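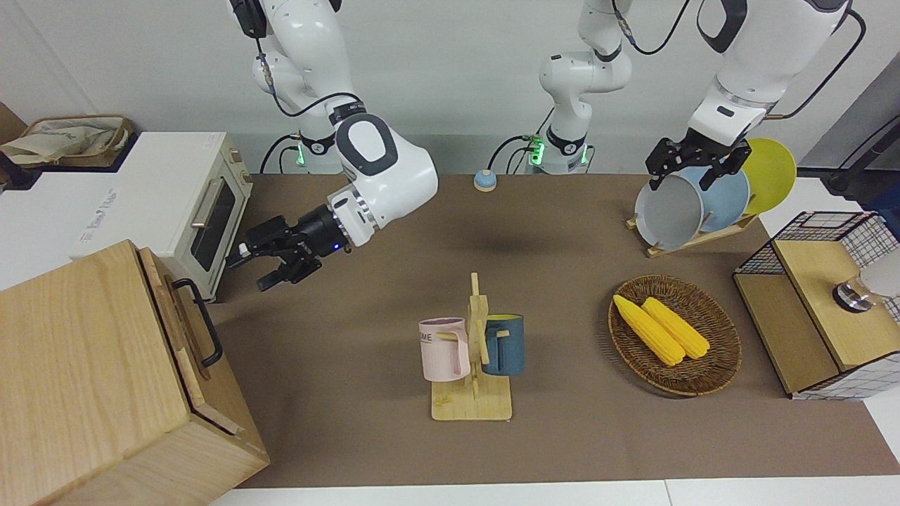 Setting Up a Two-Arm Tabletop Cell for Household Tasks: Procedure and Good Practice

Applies to: all bench cells at the Villanueva site
Prepared by: Onyekachi Babalola, Cell Safety
Reviewed by: Emiliano Lorente
Last revised: November

This page sets out the steps for preparing, running and closing down a cell in which 2 arms share one table and handle kitchen items such as plates, mugs and food props. It should be read before a first session and kept open during setup. It does not replace the arm manufacturer's manual or the site risk assessment.

Before you begin

You will need the signed cell sheet, the layout card for the task, a soft cloth and the torque driver kept in the Fatus drawer. Operators must have completed the Stestamach induction. Visitors may watch from outside the marked floor line but may not handle items on the table.

Step 1. Inspect the arms

With the power off, check each arm from base to gripper. Cables that run along the outside of an arm need enough slack to follow every joint through its full travel, but must not hang where a gripper could catch them. Check the gripper bolts and the finger surfaces. Worn fingers are to be replaced in pairs.

Power on and wait for the status lights at both bases. Consult the manual for the meaning of each color. Do not go by memory, as color codes differ between makes.

Step 2. Lay out the table

Fit the mat flat, with no raised corners. Place the large items first: dish rack, oven, storage boxes and any cabinet. Then add the small ones, following the layout card.

– Stand plates on edge in the rack, with room for a gripper finger on either side of the rim that will be held.
– Hang mugs fully on their pegs. A mug resting on the tip of a peg is a dropped mug.
– Keep food props inside their basket or tray.
– Leave the oven unplugged unless the task sheet calls for heat.
– Keep glass out of the path of both arms wherever the task allows.

Step 3. Set limits

Enter the speed and force limits from the task sheet. For plates and mugs, the gripper force is capped at 30 percent until the first full run has been signed off. Define the zone that each arm may enter and the shared zone between them. Only one arm may move in the shared zone at a time, unless the task has been approved for joint handling under Rule 43.

Step 4. Dry run

Run the task at reduced speed with one person at the stop button. That person has no other duty. Watch the upper joints as well as the grippers; most contacts recorded at this site were between an elbow and a wall or cabinet. If either arm touches anything it is not meant to touch, stop, write it down and return to Step 2.

Step 5. Run the session

Never reach over the table while an arm is powered, even when it appears to be waiting. To recover a dropped or tilted item, press stop, wait for both arms to come to rest, and only then step over the line. An arm that is holding a plate must be made to release it into the rack under manual control. Do not pull the plate from the fingers.

Step 6. Close down

Open both grippers, park the arms clear of the table and switch off. Wipe down the mat and enter any chipped item in the log under its item number. Chipped plates are withdrawn the same day.

Reporting

Incidents are reported on Form 479 before the end of the shift. Send the form to Kári Hjaltadóttir, with a copy to the Grirnby office. Requests to change a layout card go to Leandro Arrieta and take effect once a new card has been issued.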